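3.2 Setup and Upkeep of the Hand-Held Gripper Station

The station used for the garment recordings consists of one hand-held gripper, a flat work surface, and a small bench for spare parts.

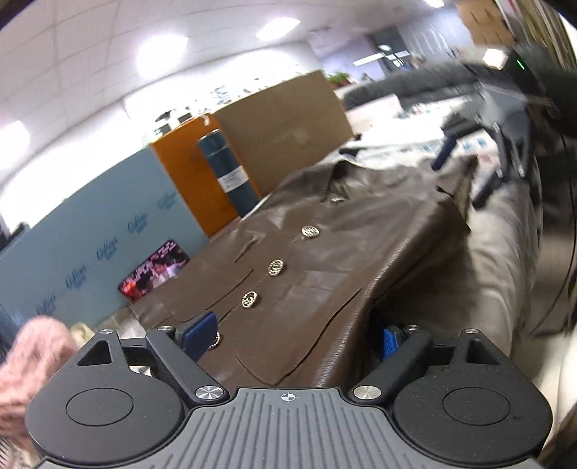 Figure 2. The Drirkotberg station in use. The two blue fingertip pads close on either side of the edge of a brown leather jacket. The right pad has a textured, grid-like surface; the left pad is smooth.

The unit was assembled from the Stestalo parts set and adjusted by one operator, Ilir Ristić, who also kept the maintenance record. Both finger arms are held by screws that can be reached from the front, so that an arm can be taken off without opening the body. This was a requirement of the original plan. An earlier unit built at Kelmendi had to be fully dismantled each time a finger was replaced, and its alignment was lost on every occasion.

Alignment is checked at the start of each session. The operator closes the fingers on a flat steel gauge and confirms that both pads meet it along their full height. If one pad touches first, the screw at the base of that arm is loosened, the arm is pressed against the gauge by hand, and the screw is tightened again. The white crosshair mark near the top edge of the ribbed plate serves as the reference point for the camera view. A shift in its position between sessions is entered in the record, and the camera mount is reset before any further recording takes place.

The pads are the parts that wear most quickly. Leather and coated fabrics leave a thin film on them, which lowers the grip and allows the material to slide during a lift. Pads are wiped with a damp cloth between garments and left to dry in air. Solvents were tried during the first weeks and then abandoned after the pad surface became sticky. A pad is replaced after 3,000 closures or when its surface pattern can no longer be felt with a fingernail, whichever comes first. Smooth pads are judged by closures alone.

Garments with metal buttons required a change in procedure. Contact with a button edge can cut a pad, and two pads were lost in this way before the cause was identified. Operators were then instructed to take hold of the free edge of the garment and to keep the pads clear of the fastenings.

The arm screws are checked for tightness after every 700 closures. During August, the right arm worked loose on four occasions. The fault was traced to a worn thread in the body, and a threaded insert supplied by Zosteck was fitted. The arm has held its setting in all later checks. The same insert has since been fitted on the left side, where no fault had been recorded.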